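Notes on the dowel task

Collection for the peg-and-rod task passed 1,000 demonstrations in July, so I went back and changed the protocol. Rodica Rusu and I now split each session in two, with a break after the first hour. Grasp quality dropped noticeably late in the long ones.

Three rules for now. Start with the fingers open and clear of the wood. Approach at a constant speed. Do not correct a bad grasp in midair – release and start a new episode.
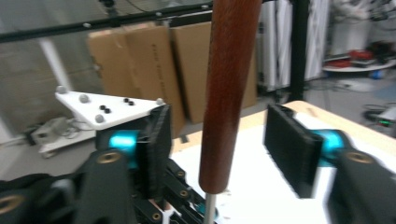

The third rule costs the most time. I still want recoveries in the set, but labeled and kept in a separate folder, so that Semari can be trained with and without them. Rodica would mix them in from the start. We will run both and compare on 6 held-out start positions.

Print this post | E-mail this post

Recent posts
Semari: timestamps, part 2
Why we re-recorded the drawer set
Gripper calibration checklist

This site uses cookies. By continuing to browse you accept their use.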